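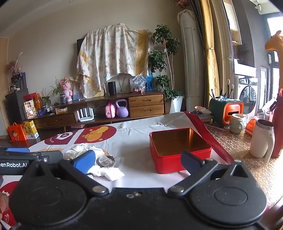
Equipment Planner, Home Handling (part-time, 20 hours a week)

Sirmont is hiring one person to decide what we buy next year and, more to the point, what we leave in the catalog. The work is household handling with hand-held grippers: tins, toys, cloth, small packaging, on whatever table a family happens to own.

We have a budget request on file for 22 new grippers. We also have a sales deck from Skotura promising that their automated cell would replace most of them by August. We believe neither document. The request has no repair costs in it, and the deck was prepared by people who have never had to pick up a crumpled glove.

You would start by visiting the homes where the work is done. Sit through whole sessions, and write down what breaks, what wears and what gets borrowed from the next kit over. Then build a plan we can argue with.

The plan has to cover:

- fingertip pads, screws and linkage arms, priced as spares and kept apart from the purchase line
- a straight comparison of the Skotura cell with the Nutsugah lease, including shipping both ways
- what we do if the answer is to buy nothing

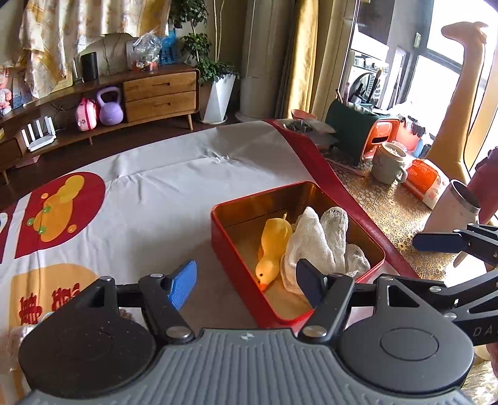 WHO SHOULD APPLY

Someone who has run an equipment budget and been wrong about it at least once. Tell us about that in your letter. You should be able to read a quote and find the maintenance contract hiding in it. A yellow rubber toy and a knitted bundle sharing one metal tin are an ordinary job for us, so you should also be able to ask a vendor how their machine copes with that, and keep asking.

No engineering degree needed. We are wary of the phrase "passionate about robotics" and will skip past it.

PAY AND TERMS

Six-month contract, paid monthly, travel covered. You report to Shona Pomare, who signs off on purchases and turns down a good many. Vendor commissions of any kind rule you out.

Send a letter of no more than 400 words and a sample budget with the names removed. Quote reference 234.

Contact | Open positions | © Sirmont | Back to top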